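Armreif verstellbar von Gendell, Größe M: mein Fazit nach einem Winter

Ich trage eigentlich keinen Schmuck. Also fast keinen, Ohrstecker ja, Uhr nein, und Armreifen schon gar nicht, weil ich so schmale Handgelenke habe, dass mir alles über die Hand rutscht und irgendwann im Spülbecken liegt. Im Dezember bin ich dann doch schwach geworden, bei Fiddale, dem kleinen Laden hinter dem Bahnhof (die mit den Dralon-Sesseln im Schaufenster, falls jemand die kennt). Eigentlich wollte ich nur ein Geschenk abholen!

Mitgenommen habe ich den verstellbaren Reif von Gendell in Silber. Man zieht ihn auseinander, schlüpft durch und schiebt ihn wieder zusammen. Klingt banal, ist für mich aber der ganze Witz an der Sache. Beim ersten Mal habe ich mich angestellt wie der letzte Mensch und mit beiden Händen gleichzeitig gezogen, was am eigenen Arm bekanntlich schlecht geht. Nach ein paar Tagen hatte ich den Dreh raus: gegen den Tisch drücken, fertig. 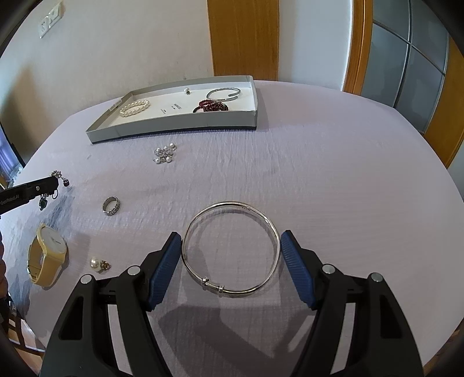 Zum Tragegefühl: nach einer Stunde habe ich ihn vergessen, und das sage ich als jemand, der sonst jedes Bündchen hochkrempelt. Am Schreibtisch klackert er ein bisschen, vor allem beim Tippen, da schiebe ich ihn höher auf den Unterarm. Unter dicken Pullovern bleibt er manchmal hängen. Grobstrick ist schlimm, Baumwolle kein Problem. Meinen grauen Lieblingspulli hat es an einer Masche erwischt, das hat mich schon geärgert.

Angelaufen ist er bei mir bis zu 5 Wochen lang überhaupt nicht, dann wurde er innen etwas matt. Ich habe es erst mit dem Putztuch von Shih probiert, das noch in der Schublade lag, und das reicht völlig. Tauchbäder mag ich nicht, die stinken, und hinterher spült man ewig. Zum Duschen nehme ich ihn ab, zum Schlafen meistens auch (meistens).

Größe: M geht laut Beilegzettel bis 18 Zentimeter Umfang. Bei mir sitzt er ganz zusammengeschoben gerade richtig, wer noch schmaler gebaut ist, sollte lieber S anprobieren. Online würde ich den nicht blind bestellen.

Bezahlt habe ich knapp unter 100 Euro, und ja, das ist für einen schlichten Reif ordentlich. Meine Schwester fand das verrückt, hat ihn sich aber inzwischen schon zweimal ausgeliehen. Die Schachtel dazu ist übrigens lieblos, dünne Pappe mit einem Schaumstoffstück drin, da hätte ich bei dem Preis mehr erwartet.

Vier von fünf Sternen, den einen Stern ziehe ich für den Pulli und die Schachtel ab. Kaufen würde ich ihn wieder, und im Frühjahr schaue ich mal, ob Fiddale auch die schmalere Ausführung reinbekommt.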